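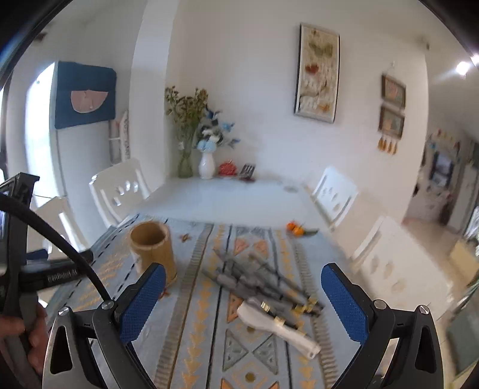
Mitero Listening Diary

Subscription audience measurement for spoken audio
Published by Prestance
Current release: 12/07/2022

Overview

The Mitero Listening Diary is a survey product for publishers, public stations and advertisers who need to know how people listen to podcasts, talk radio and audiobooks at home. Download counts from a hosting company report that a file was requested. The Diary records whether a person in the household played it, for how long, on what device, and what else was going on in the room at the time.

Participants complete a short diary entry at the end of each listening session and a longer questionnaire once per wave. Entries may be made on a phone, on a computer or on a paper form, and all three use the same wording. Participants who do not listen to anything during a given day are asked to record that as well.

What the subscription includes

Subscribers receive the full report for each wave, the complete set of data tables, and a copy of the questionnaire as it was fielded. The tables cover 153 standard measures, grouped under reach, time spent, device, place of listening, method of discovery, and advertising recall. Definitions are printed at the head of each table. A change to any definition is listed in the release notes, and the earlier series is carried for two further waves so that trends can be compared.

Subscribers at the Extended level may also add up to 50 named shows to the recall list. Show names must reach Prestance before the questionnaire is closed for the wave. Names received after that point are held for the following wave and are not billed until they are used.

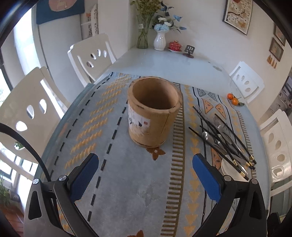

Yen-ting Mak writes that the place-of-listening tables changed how her station schedules its longer interviews. Her team had assumed that most of its audience heard the program in the car. The tables showed a large share listening in the kitchen during meal preparation, and the station now releases the program in the late afternoon. She adds that she would like to see the tables broken down by length of episode.

A breakdown by episode length is planned for the next release and will be provided to current subscribers at no added cost.

How the sample is drawn

Households are selected by address and invited by mail. One person aged 12 or over is then chosen at random within the household. Invitations are sent in English and Spanish, and a telephone line is available for those who prefer to give their answers to an interviewer. Fieldwork is carried out by Florna under contract, and the weighting is done by Prestance.

Results are weighted by age, sex, region and household size. No result is published for a group with fewer than 100 completed diaries. Where a cell falls below that level, the table shows a dash, and the group is combined with a neighboring one in the written report. 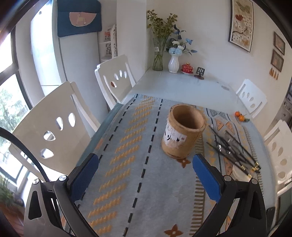 Bamboo cup on a table runner

Participants are not told which publishers subscribe to the Diary. Publishers are never told who takes part. Audio is not recorded in the home at any stage, and the phone version of the diary does not request access to the microphone.

Formats and delivery

Reports are delivered as PDF files. Data tables are delivered as spreadsheets and as plain comma-separated files, with a separate file of labels. Subscribers who use the Tseng reporting tool may load the tables directly by entering the access code printed in their welcome letter. Previous waves remain available for as long as the subscription is active.

The report for the June wave runs to 223 pages, including the questionnaire and the technical notes. A shorter summary for board members and other general readers is supplied with it, and may be copied within the subscribing organization without further permission.

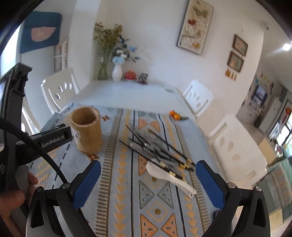

Quotation outside the organization is permitted for single figures, provided that the name of the product and the wave are given. Full tables may not be reprinted. Requests to use charts in presentations, sales material or press releases should be made in writing, and the proposed page should be attached to the request.

Subscription levels

Standard. Full report, summary and data tables. Up to three named users.

Extended. All Standard items, with added show names on the recall list, unlimited users within one organization, and one custom table request per wave.

Academic. Full report and data tables for teaching and unpaid research. Proof of affiliation is required.

Fees depend on the size of the organization and are quoted on request. Subscriptions run for one year from the date of the first report delivered. Notice of cancellation must be received before the end of the subscription year.

Questions about coverage, weighting or custom tables should be addressed to Aigars Šimkus at the Prestance subscriber desk. Please include the subscriber number and, for questions about a particular result, the wave and the table number.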